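Four weeks with a pair of hand-held grippers

I collect demonstrations for a small manipulation project called Oyelaran, which in practice means I pick things up and put them in boxes all day with a gripper in each hand. We'd been using a homemade pair before this (tape, springs, a lot of swearing) so when the new ones showed up in April I was ridiculously excited! I've now done 700 episodes with them and I have opinions.
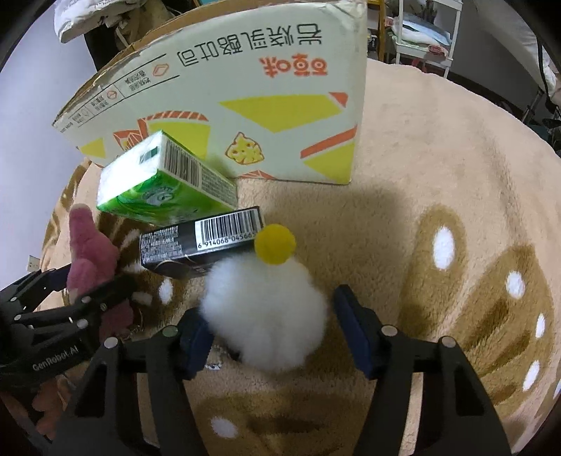

Photo: Poltmont Data Notes

First, the fingers. They're long black linkages with blue pads at the ends, and the pads are the best thing on the whole tool. Fluffy stuff is my nightmare category. The old pair would pinch a tuft of fur and let the rest of the toy swing around, and then you'd have an episode of a toy spinning, which teaches the policy nothing I want it to learn. With these I can open wide, come down either side of something round and furry, and close gently without chasing it over the blanket. Small smooth balls are still a pain. They pop out sideways if you come in at an angle, and I probably throw away one try in 20.

Working two-handed took me a few evenings to get comfortable with. The trick for me was to park one hand on something and leave it alone while the other does the work. If both move at once, my episodes get messy and the labels for who-did-what get messy too. Our training scripts (we use Pidley for the cleanup step) are pretty forgiving about pauses and not at all forgiving about me bumping my own wrist. 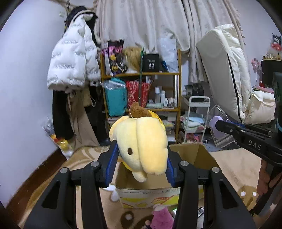 Toys into a box is my favorite task for breaking in a new tool, and it's what I'd suggest if you buy a pair. Start with soft things and an open box, and vary the grip. The ribbing on the blue pads earns its keep with something like the pale yellow plush, where you've got the body between the jaws and a little brown bear riding on top of it. I like those awkward carries in the set, and I keep them even when they look clumsy. My only rule is that I don't slow down artificially for the recording.

Gripes! The handle is a bit fat for my hand and I get sore after 4 long sessions. The manual skips right over calibration, so I ended up following the Anholm guide, which was written for a different model and mostly works. And I'd love a softer trigger.

Would I buy them again? Yes, and I'd order spare pads at the same time. I'm aiming for 1000 episodes before I switch to kitchen stuff, and I'll update this review once I've tried them on mugs and spoons.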